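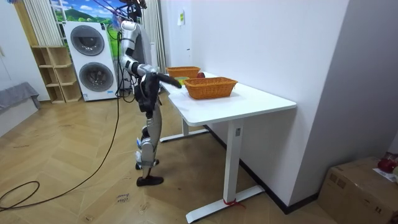

Robot at a white desk, one arm out over the tabletop.

Setting up your channel trailer in Ornham

Your trailer is the first thing a new visitor meets, so take your time over this part and pour yourself a coffee if you like. Ornham can hold up to five trailers per channel, but only one plays at a time.

1. Open Channel, then Welcome, and click Add trailer.
2. Pick a finished video. Anything up to 60 seconds will do nicely – longer clips are accepted, but they won't start on their own.
3. Under Show to, choose New visitors. People who already subscribe will go on seeing your latest upload.
4. Click Save and give it some seven minutes to appear.

Note: Swapping the trailer doesn't touch its view count, so feel free to experiment!

Caution: Deleting the original video removes the trailer too, and it can't be brought back.

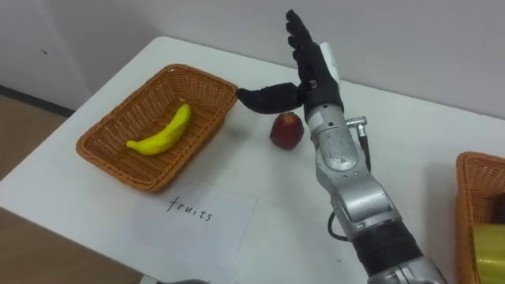 Mayuree Ratanaporn adds: On my channel the old trailer kept playing until I signed out and back in, so try that before you write to support. I also had to choose New visitors again after the swap.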